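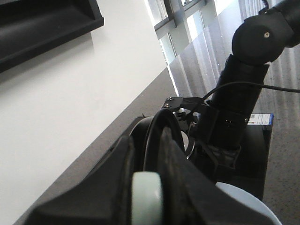 No. 41

I have been told that a person who works at home needs a proper surface. My sister-in-law told me, the man at the hardware store told me, and Dilani Fakir told me twice, the second time by text with a link. So in October I gave in, and I now live with a big white tabletop the way other people live with a piano. It takes up the room, visitors comment on it, and I don't play it nearly as much as I said I would.

White was my idea. I want that on the record before Dilani claims it. She was for something dark and forgiving, "a table that keeps secrets," and I said no, I was an adult with a sponge. White and matte, I said, smooth, nothing shiny, with a good straight front edge. I had seen one like it near a window and decided that the people who owned it probably answered their mail.

What I had before was a door. An actual door (hollow, tan, a hole where the knob had been) lying across two filing cabinets that were not the same height. I leveled it with a paperback. For years anything round that I set down would think about it for a second and then head for the knob hole. Pens went through there. So did most of a bag of lentils, during a period when I was sorting lentils, which I won't be going into.

The new one came from Stetivwood, a two-person shop out past the reservoir that makes tops and only tops. You find your own legs. I asked on the phone whether they could recommend legs and there was a long pause, as if I'd called a bakery to ask about shoes. Kwabena Yakubu eventually sold me a set out of his garage for 90 dollars, and threw in the screws, of which there were enough for three of the four corners. The fourth corner has screws from my own jar. It is holding. I don't lean on it.

Getting the thing upstairs took Kwabena, me, and a neighbor who had come out to see what the noise was. We went up tilted, then flat, then tilted the other way, and at the landing we stood there for a while with it wedged between the wall and the railing while the neighbor told us about his knee. There's a long pale scuff on the stairwell paint now. I have hung a calendar over it, a foot lower than anyone would hang a calendar.

Now, about matte. I had pictured matte as a kind of modesty. The brochure had a paragraph on it, with the word "calm" in there twice. What matte does in practice is hold on to a thumbprint like a grudge. Coffee wipes right off, soup wipes right off, but touch the top once after eating toast and you will be visiting that spot with a cloth until dinner. I bought a bottle of Brunirlow, which is a surface cleaner that smells like a pear being interviewed for a job. It works on toast. It does not work on ballpoint, and there's a small blue line near the front edge that I've decided to think of as a ruler mark.

Then there's the business of keeping things off it. For the first week I kept it bare. I'd walk in and there it would be, all that white running up toward the window, and I would back out again so as not to disturb it. I did my work at the kitchen counter. Dilani came by, looked at the table, looked at me standing at the counter with a laptop on a breadbox, and said nothing, and she drank her tea very slowly.

The second week I put down a lamp. You can't have only a lamp, so I put down a cup for pens, and the cup looked lonely, so there was a stapler. After that it went the way these things go. By the end of the month the table had on it: the lamp, the cup, two staplers (I don't know), the good scissors, a sweater, the manual for a humidifier I gave away, and a cable I'm afraid to throw out. Everybody has that cable. Mine is thick and black with an end that fits nothing I own, and I have moved it through three apartments.

So I made a rule, and the rule is the window end. The window end stays clear, back to where the light gets to in the late afternoon, and the near end can do whatever it wants. I put down a strip of painter's tape as a border. I was strict about it for a while! I'd catch myself setting a mug down on the wrong side and pick it up again like I'd been yelled at. Then the tape started to look untidy, so I took it off, and it left a faint stripe, and the stripe is the border now. Brunirlow doesn't work on tape either.

The filing cabinets are still in the room, uneven as ever, with nothing on top of them. The door is in the hall. Kwabena says he knows someone who'd take it, but he said that about the humidifier too, and in the end I drove it across town myself.

If you're shopping: measure your stairs before you measure your room, and measure the landing before either one. Get all four corners' worth of screws. As for the color, Dilani has asked me to mention that she was right. I've mentioned it. I'm going to go find the cloth.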